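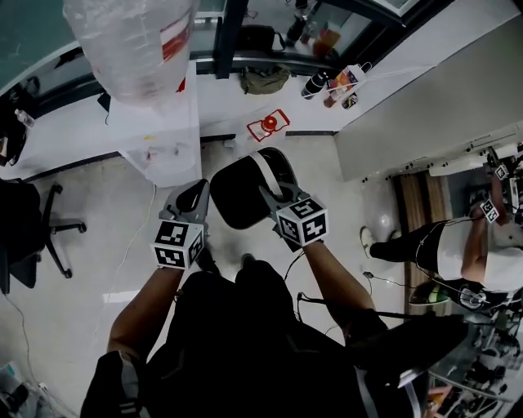 *Workplace Habits Group, Department of Design Studies, Skitdale College*

### 3. What ends up on the counter

We went into this thinking the water dispenser would be the boring part of the room. It's a plain white cabinet with a big clear jug upside down on top, and the long white counter runs along the windows behind it. But people put things down where they drink! Dayana Rosales kept a log of the counter through September, and by the end she had 177 entries, most of them food, bottles and bags.

The bags interested me most. I'd expected them on hooks or under desks, and yet the windowsill behind the counter kept winning (Figure 1 has two of them up there, one olive green and one black). My guess is that a sill feels like nobody's shelf, so it's fair game. Emiliano Orozco thinks it's simply the right height, and we've argued over it through 2 drafts of this section.

Bottles are messier. They stand, they lie down, they move along the counter and then on to the nearest table, where they can stay for days. In our log we called these "drifters," a word we borrowed from our earlier Robles study, and I still like it. 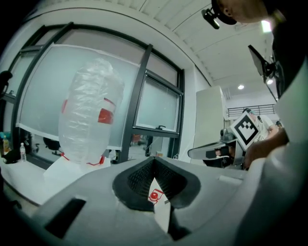
**Figure 1.** Counter with dispenser (first photo) and the long white table by the windows (second photo).

Tables get drifters of their own, usually at the ends, so we logged the two surfaces separately and compared them week by week. A bottle at the end of a table seems to invite a second one, and then a bag. I can't prove that from one room, but Dayana's notes mention it often enough that we've made it the first question for the Nenus follow-up.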